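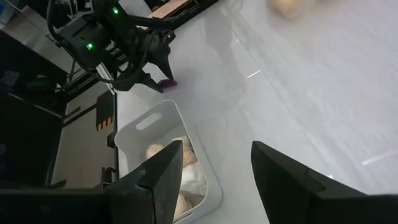

3.2 Work order backlog and filter changes

Backlog was the first thing we looked at. 666 open work orders across the four buildings at the start, most of them small. Filters, belts, a door closer that sticks. The Lanska site held the larger share, partly becuase its crew also covers the loading docks and the night calls.

Orders were exported from Feltico, the maintenance software in use at all sites, and sorted by hand into planned and unplanned. Sorting rule: anything with a due date set before the fault was reported counts as planned. Not perfect. Some technicians close a planned order and open a new one when they find a second fault, others just add a note. We left both as found.

Filter changes made up 400 of the orders. At Lanska these were done on a fixed calendar, at Irer on pressure drop. Pressure drop readings at Irer were taken by the same technician each time, morning round, before the fans went to full speed. Calendar changes at Lanska were logged by whoever was on shift, so the entries vary a lot in detail. Some just say "done."

Figure 4. Study site, September. 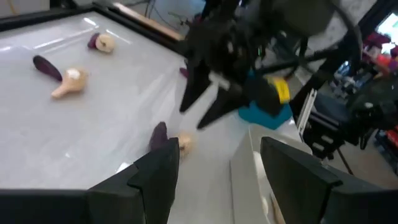
Darlene Beaulieu objected to the comparison when an early draft went round: the Irer air handlers are newer, she wrote, and a crew with newer units will always look better on backlog, whatever triggers the filter change. She asked for the older units to be split out.

We did this where unit age was on record. 40 units had no install date at all and were dropped from the split, which leaves the older group thin at Irer. The gap between sites got smaller but the direction held. Planned orders were still closed sooner under pressure drop, and fewer of them rolled over to the next month.

Unplanned orders are a differnt matter. No clear pattern by site. Belt failures came in clusters, usually after a long weekend shutdown, and the crews gave different accounts of why. Simon building had the most repeat calls, nearly all for the same rooftop unit. Left in the totals, flagged in the appendix table. Labor hours are treated separately in 3.3, as the two sites round their time entries differently.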